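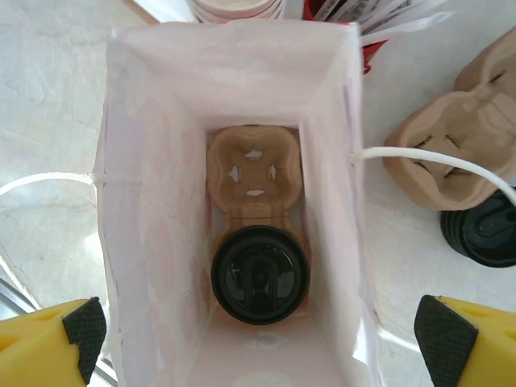 3.2. Corpus y procedimiento de transcripción

El corpus reúne 291 temas de rap publicados por sellos independientes de Clulthorpe y Dallthorpe, junto con las entrevistas que sus autores concedieron a la revista Zakaria. Se excluyeron las remezclas, los interludios sin texto y las colaboraciones en las que el intérprete principal aporta menos de una estrofa. Las letras se transcribieron a partir del audio; las versiones disponibles en repositorios de aficionados se consultaron solo para resolver pasajes dudosos y nunca como fuente primaria.

La segmentación en versos sigue el compás y no la pausa sintáctica. Este criterio, ya empleado por Sulemana en su estudio sobre el sello Skotow, permite comparar intérpretes con hábitos respiratorios muy distintos, aunque penaliza a quienes encabalgan de forma sistemática. Cada verso recibió dos anotaciones: la posición métrica de la última sílaba tónica y el tipo de rima – consonante, asonante o multisilábica – con respecto a los dos versos anteriores. Las rimas internas se registraron en una capa separada que no interviene en los cálculos de esta sección.

Fatima Nwankwo y Afia Sulemana anotaron por separado una submuestra de 2.000 versos. Los desacuerdos se concentraron en las vocales átonas finales, muy reducidas en el habla de Dallthorpe, y en las interjecciones de apoyo grabadas en pistas secundarias. Las primeras se resolvieron mediante inspección del espectrograma; las segundas se eliminaron del cómputo silábico.

3.3. Variación entre maqueta y versión publicada

De nueve intérpretes se obtuvo, además, la maqueta previa a la mezcla. La comparación se limita al texto y a su colocación sobre la base, sin atender al timbre ni al procesado de la voz. En la mayoría de los pares, la estrofa inicial se conserva casi intacta y los cambios recaen en la segunda, donde se sustituyen topónimos locales por referencias de alcance más general. Los estribillos pierden sílabas. La Figura 2 representa esta reducción por intérprete.

Conviene señalar que las maquetas no proceden de un mismo momento del proceso. Algunas son tomas de referencia grabadas sobre una base provisional; otras difieren de la versión final únicamente en el orden de las estrofas. Por este motivo, los valores se presentan sin contraste estadístico y se interpretan de manera cualitativa en el apartado 4.

Figura 2. Sílabas por compás en el estribillo, maqueta frente a versión publicada. Los intérpretes se ordenan por fecha de su primer lanzamiento.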